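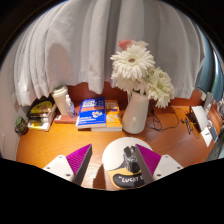 The desk, with the gripper open over the mouse pad.

I want to write against the word "glitch". In our small project the gripper failed in October, and in the first report it was called a glitch, in one line, between a note on storage and a note on cables. I think this word did more harm than the failure.

The fault was simple. The right finger closed a little later than the left one. When you pick up a book, you do not notice. When you pick up something round and smooth, the late finger pushes it away before the grip is made. A glass bottle went off the table in this way, and Hideaki Kudo cut his hand on the pieces. He needed two stitches. It was nearly a month before we understood that the same delay was already in our records, in 30 of 131 attempts. Each time somebody had written "slipped".

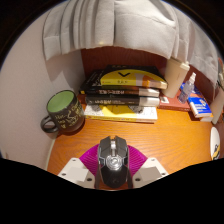

A gaming mouse between the two finger mounts.

My colleague Boris Vukčević does not agree with me. He says that a household object is not a factory press, and if we stop for every slip we will never finish. I respect this. At Temel, where he worked six years, they stopped for everything and he remembers it as a slow and unhappy place. But I do not ask to stop. I ask to write what happened: which finger, which object, how far it moved. It takes a few seconds more.

People also say that such a tool is too weak to hurt anyone. It is weak, this is true. The glass was not weak, and neither was the height of the table. A machine in a home works among mugs, cables and spray bottles, and its force is only one part of the danger.

We now keep glass away from our trials, and "slipped" alone is not accepted in the notes. Boris still finds this too strict — he told me so again this morning. The new pads from Jirent are fitted, but I have asked for the timing to be measured again before we use them.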